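Re: [grippers] Finger pads for small printed parts?

On June 8, 2025, Benoît Collet wrote:
> Has anyone tried the Nullix fingers on small pegs? Mine let the
> block tilt, and I can't tell whether it's the pads or the camera.

Hi Benoît,

Yes, and I've been at it all week! We have two arms at one table, and I did 50 tries with the Nullix fingers before swapping in the Cetar pair. I like the Cetar ones better so far – they close more evenly, and the wrist camera keeps a decent look at the knob on top of the block.

Wrist views, plus one of the whole table (the second):
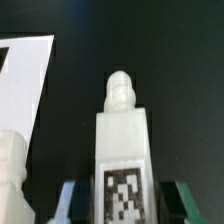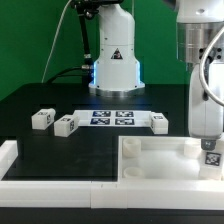
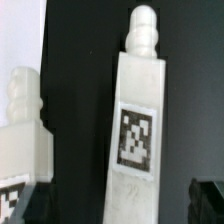
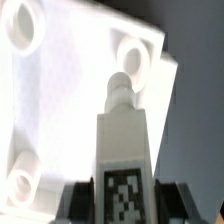 Settings

I dropped the closing speed to 315 in the Trindade controller (it ships at 2,000, way too fast for parts this light) and left everything else alone. Check your tag labels too. If one is stuck on a bit crooked, your angle will be off before the fingers even touch anything.

I still want to try the Gollden pads, but they won't get here until September. Want my config file?

Hervé Barbier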